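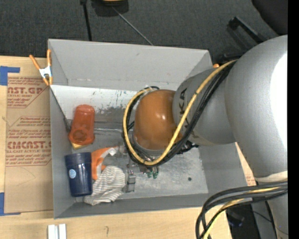 ## 4. Seating the bin

1. Stop the arm and wait for the Kurkoron controller to show code 21.
2. Set the bin flat on the tabletop, within reach of the gripper.
3. Clamp the rim to hold the bin in place.
4. Check that the cables can move freely – a snagged cable stops the cycle.
5. Run program 696 at low speed.

**Caution:** Keep hands out of the bin while the arm has power.

**Note:** Soft items such as cloths may need a second pick.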